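3.2 Looking after the hand-held gripper

Much of what we learned at the Mollden site came from looking after the gripper itself, and we were delighted by how much a few minutes of care could give back. The tool has two black fingers, each with a blue ribbed pad on its inner face. Cloth is hard on pads. Lint packs into the ribs, and the grip on thin fabric fades long before any wear shows. We now brush the ribs out after every 50 grasps and swap both pads together at 961, the longest run any pair managed at Stestside.

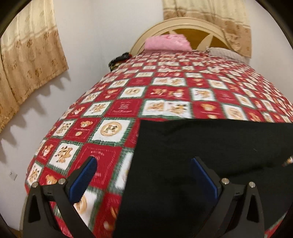 Figure 4. Gripper over a bed with a black cloth lying across a patchwork quilt. The ribbed pads face each other across the gap.

The screws that fasten the fingers deserve the same attention. A slightly loose finger lets its pad tip outwards, and the two faces no longer meet squarely. Tightening takes roughly 22 seconds with a short hand driver, and the change in feel is lovely! After each tightening we close the jaws on a strip of paper and pull; if it slides at either end, the pad is reseated. Of the 96 checks logged under the Safavi routine, most needed no second try.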